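Tustbridge Makers' Hall Stays Open Late Starting This Spring

01/05/2024
By Anouk Verhoeven

Good news for anyone in Tustbridge who gets home from work, eats dinner and only then feels like building something! The makers' hall on Corkonstead Road will now stay open until midnight four evenings a week, and members are thrilled.

The longer hours come after a survey over the winter, which drew 1182 replies. Most people asked for the same thing: more time in the evening. Parents wanted to come in once the kids were in bed, and nurses and bakers with odd shifts wanted a quiet bench when the rest of town is asleep.

"I've been gluing chair legs on my kitchen floor for years," said one member, who was first through the door on opening night. "Now I can do it here and my family gets the kitchen back."

Nearly 100 people turned up that first evening. There was soup from Ornano, the little cafe across the street, and a long line for it — the mushroom one went first. The sewing corner was busy right up to closing, and a beginners' class in mending zippers ran well over its time with no complaints at all.

Bright lights overhead, green tabletop below.

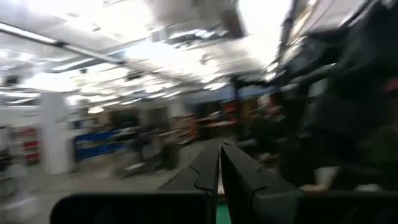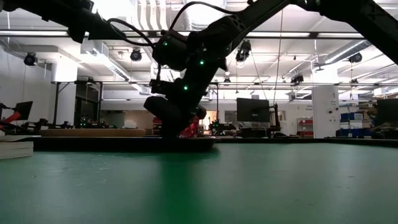

What's Coming Up

The late program begins with six short courses, all open to members and to anyone on a day pass. Bike repair, bookbinding and simple lamp wiring are filling fast. The Vakulenko choir will also rehearse in the side room once a month, so expect some singing with your sanding.

Day passes are sold at the front desk, and the desk takes cards now (finally!). Bus 6 stops right outside, and the last one back to the center leaves after closing, so there's no need to rush your cleanup.

A second round of courses is planned for November, with pottery at the top of the wish list. The hall still needs a kiln for that. If you know of a used one in decent shape, please stop by the desk and say so — you'll make a lot of people very happy.

Contact the newsroom | Copyright 2024 Tustbridge Local News | Back to top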